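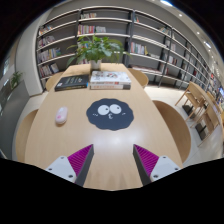
Cirnton Data Services
Support Desk, Collection Programs
Ticket 1360
Subject: Episodes recorded at the reading room site rejected at import
Opened by: Ilídio Macedo, Site Lead, Seixas
Date opened: 14 March 2019
Priority: Normal
Status: Closed, with one follow-up item

Problem as reported

The Seixas site has been recording tabletop demonstrations with the hand-held gripper in the reading room. The task set is "tidy the table," in which the operator picks up or slides one object at a time and sets it down at a stated place. Of 519 episodes uploaded in the most recent batch, a large share were refused by the Orketti import tool with the message "track quality below limit." The same operators, using the same gripper, had no such refusals in the kitchen set. The site requests advice on whether to continue recording.

Reply 1, Support Desk

Thank you for the report. Please do not delete the refused episodes. They remain in the holding area and can be run again if a cause is found. Kindly provide the following:

The session log for the full batch.
One refused episode and one accepted episode from the same table.
The calibration record for the gripper, with the firmware version.
A short account of the room, including lighting and table surface.

Until we respond further, the site may continue recording, but new episodes should be placed in a separate batch.

Reply 2, Ilídio Macedo

The log, both episodes and the calibration record have been placed in the ticket folder. The gripper was calibrated before the batch was begun, and the check passed.

Account of the room: the table is long, with rounded ends and a pale wood top that has a soft sheen. The ceiling lights are round and show as a bright reflection on the bare part of the tabletop. The objects in the current layout are a dark navy placemat with a cartoon face, a small computer mouse, a black book and a stack of books. A potted plant stands at the far end and is not a task object. There is open shelving behind the table, some of it sparsely filled.

Operators report that refusals seem more frequent when the task begins at the near end of the table. I have not been able to confirm this from the log.

Reply 3, Support Desk

We have replayed both episodes. In the accepted episode the operator begins with the gripper raised, so that the shelving and the ceiling are well in view. In the refused episode the gripper starts low over the bare wood. The tracker then selects many of its points on the reflection. As the reflection moves with the viewpoint, the estimated path drifts, and the quality score falls under the limit before the first object is reached.

The calibration record is in order. We do not recommend repeating the calibration.

Please carry out the following test:

1. Switch off the ceiling light nearest the table, if the room allows it.
2. Begin each episode with the gripper raised and the shelving in view, and hold still for 3 seconds.
3. Open and close the fingers once, then begin the task.
4. Record 30 episodes, keeping the object layout unchanged.
5. Upload these as a single batch marked "test."

Please do not cover the table with a cloth for this test. The bare surface is wanted in the training set, and we would prefer to keep it if the tracking can be made to hold.

Reply 4, Ilídio Macedo

The test batch has been uploaded. Step 1 could not be followed. The lights in the reading room are on one switch, and the building office requires them to be on during opening hours. Steps 2 to 5 were followed as written.

All episodes in the test batch were accepted except one, in which the operator lowered the gripper before the hold was complete. The operator was aware of the error at the time and marked the episode accordingly.

I would also ask for guidance on the placemat. Two operators slid it along the table and one lifted it by the edge. The task sheet says only "move the placemat." Are both methods to be kept?

Reply 5, Support Desk

The test result is accepted. The raised start with the hold is to be used for all further episodes at this site.

With regard to the placemat, both methods are to be kept. Please enter "slide" or "lift" in the method field so that the two may be separated later. Episodes already uploaded with a blank field will be labeled by the review team.

The refused episodes have been run again using the Fadesness path correction. Almost half were recovered and have been moved to the main set. The rest will stay in the holding area and will not count against the site's quota.

Resolution

Cause: tracking points placed on a ceiling light reflection during low starts over bare tabletop.
Action: start procedure changed at Seixas; recoverable episodes restored.
Follow-up: Collection Programs to add the raised start to the operator guide in the September revision. Task sheet wording for the placemat to be amended in the same revision.

Ticket closed by Support Desk with the agreement of the site lead.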